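Hospitality Operations, Unit 4: Taking a Function Booking
Handout 2, revised Saturday, October 5, 2024

Read this before the seminar. It replaces the September handout, which had the old deposit rules in it.
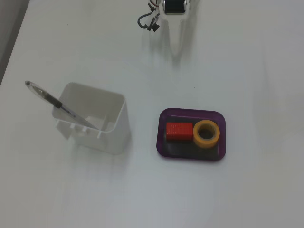
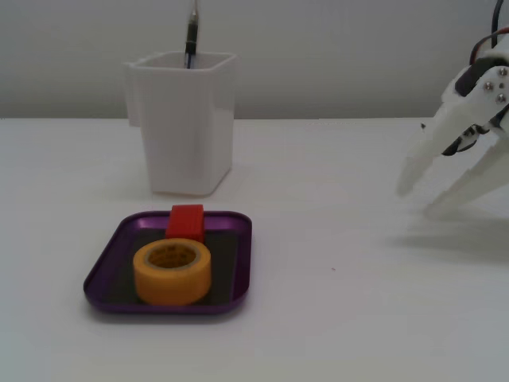
White tabletops in both; the cup and purple tray are in the second.

1. The enquiry
Most enquiries arrive by phone or web form. Write down the date wanted, the number of guests, the type of event and a contact number. Do not quote a price on the first call. Check the diary first, then ring back the same day.

A provisional hold lasts 11 days. After that the date goes back on sale unless a deposit has been paid.

2. Capacity
The figure on the licence is the upper limit and includes staff. A room licensed for 200 standing will hold far fewer people at tables. In our case study venue, the Imwood Rooms, the main bar takes 200 standing or 100 seated. If the client wants a dance floor or a band, the seated figure drops again and the plan has to be redrawn.

Ask early about wheelchair users and prams. They affect the table plan more than any other single request.

3. Minimum spend or room hire
Two common ways to charge:
Room hire: a fixed fee, with drinks and food on top.
Minimum spend: no fee, but the client makes up the difference if the bar takings fall short.

Sustlow, the second case study, uses minimum spend on Fridays and room hire on every other night. Be ready to say in class which you would pick for a leaving party and which for a wedding.

4. The function sheet
One sheet per event, kept behind the bar and in the kitchen. It must show:
Arrival and finish times
Final guest numbers
Menu and dietary needs
Bar arrangement (tab, cash or part tab)
Name of the duty manager

Changes are written on the sheet and initialled. A verbal change does not count. In the Paisan example the tab limit was raised over the phone and never written down, and the client disputed the bill.

5. Last orders
Agree the finish time in writing. Music off, last orders and doors closed are three separate times and clients often mix them up.

For next week
Fill in a blank function sheet for the Generel staff dinner (brief on the course page). Bring two copies.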